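About Fledusach

Fledusach puts together and sorts boxes of household tools and small supplies. We buy in hand tools, batteries, fixings and workshop odds and ends, and pack them into plain open bins that fit on a shelf or under a sink. Most of our boxes go to landlords, small offices, village halls and people moving into their first home.

We began with one product, a basic repair box that we still sell under the name Prukitness. It had 14 items in it and a printed list. Customers soon started asking whether we could do the same with the tools they already owned, so we added a sorting service called Tredetti. You send us the contents of the drawer, or the three drawers, and we send them back cleaned, checked and in order, with a list of anything missing.

How we work

Everything is sorted by hand on a wooden table. The tools are laid out first so that they can be looked over, and then they go into the bin one at a time. Flat things go in at the bottom. Pliers and cutters are checked at the hinge and the jaws before they are packed, and anything stiff is oiled and left overnight. Batteries are kept together in their wrapping and are the last thing to go in. 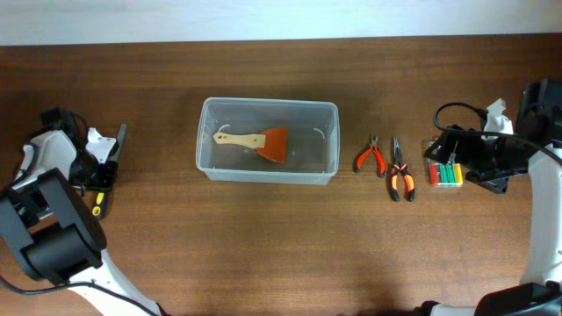 A scraper in the bin, with two pairs of pliers and a pack of AA batteries on the table.

We use clear bins because people put things back where they can see them. We did try lidded boxes for a time. The lids went missing, and several customers told us they had stopped using them within a month. The bins we use now have a rolled rim, stack when empty and can be washed in the sink.

A standard box takes us less than an hour. A Tredetti order takes longer, depending on how much comes in and what state it is in. The largest we have handled was 400 pieces from a school workshop, and it went back in 14 bins.

Small parts

Small items get their own turn on the table. Pegs, pencils, plugs and short offcuts are easily lost under larger tools, so they are put down separately with clear space around them until we know where they belong. If we can't tell what something is for, it goes back to the customer in a labelled bag – we don't throw anything away without asking.
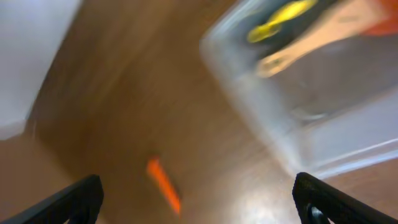 One small orange piece on the wood.

Where we are

Our workroom is in the Fortin building, on the ground floor. There are 4 of us, and we all pack, answer the telephone and take our turn at the washing-up. Orders can be collected between 9 am and 4 pm. Please ring the bell at the side door, as the front entrance belongs to the offices upstairs.

We close for stocktaking in March. Orders placed during that time are packed in the order they arrived once we reopen.

What we stock

The current list runs to 199 lines, from scrapers and screwdrivers to picture hooks and fuse wire. We don't sell power tools, paint or adhesives. Single replacement items can be added to any order, and returned bins are accepted in any condition short of cracked.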